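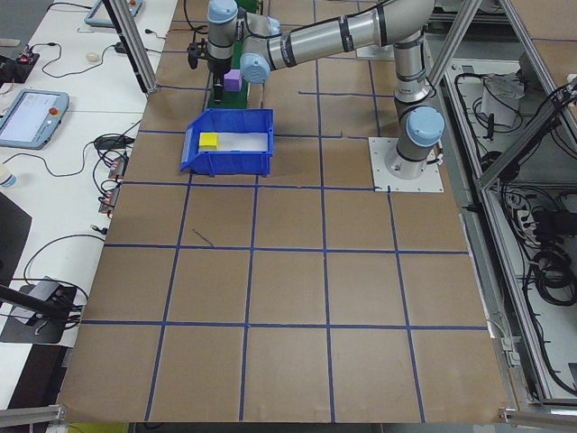

2025-07-30, demo for the Brindari people

Visitors in at 10, two from Brindari plus Simone Pacheco from Trestik. Csenge ran the pendants, I did the talking, Hậu on the logs. Miklós out.

Task as agreed: block and cube, bin and belt. Kept the speed at 50 percent the whole morning, Simone asked for faster, said no. Maybe in October when the new limits are signed off.

Before they came -- reloaded the Győri poses, checked both e-stops, checked gripper force. Purple cube is foam so force stays low or the fingers dent it. Set to 17, was 7 last week and it slipped. Write this on the sheet!!
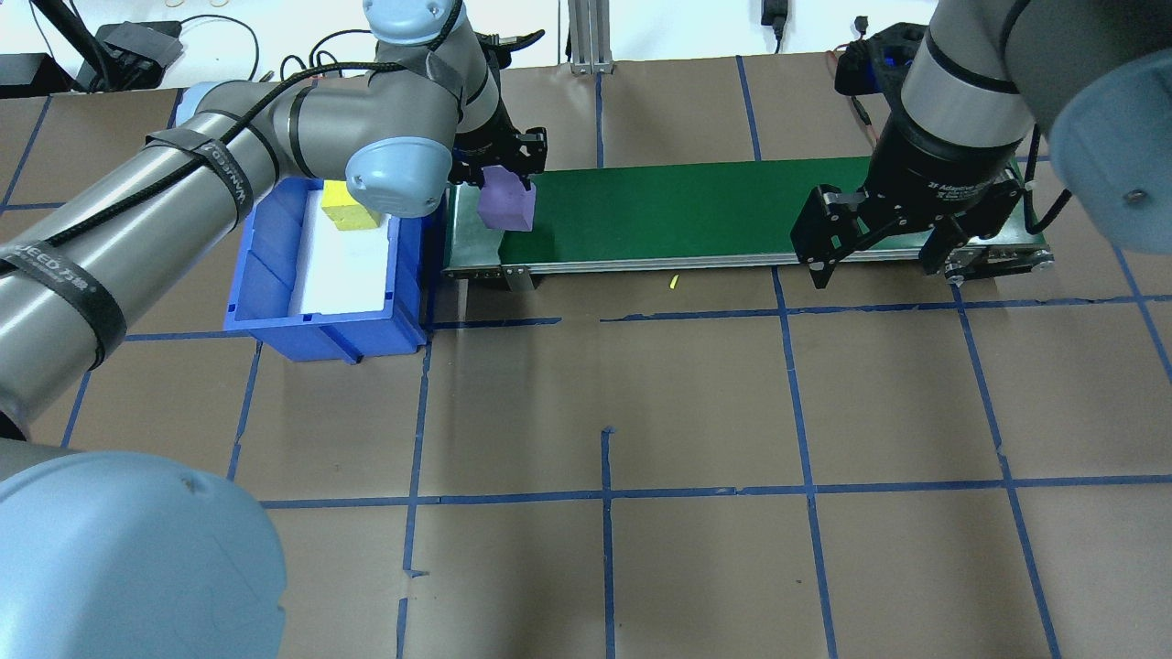 Left arm does the cube at its own end of the belt, right arm waits over the other end. Visitors wanted to know why the right one waits open. Told them it saves time on the close, Csenge says it's only the default in Magdolna's script. Ask her.

Questions I coudn't answer:
- what happens if the belt stops halfway
- can the bin be moved without reteaching (I think yes if it stays on the grid, never tested)
- cost per station. Sent them to Magdolna

Wrist view went on the big screen after the break, people liked that more than the arms. Tape is getting ragged and one of the Brindari guys noticed. Redo the lines before the Brevik visit, same blue, wider roll if stores has it.
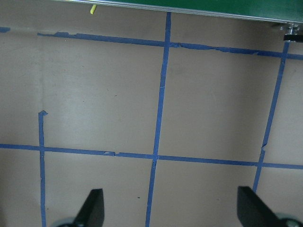 Wrist camera, fingers empty. Torn tape at the crossings.

Log folder is demo_1445, Hậu has teh copy. Still to do: pendant cables off the desk, new tape, reply to Simone re speed.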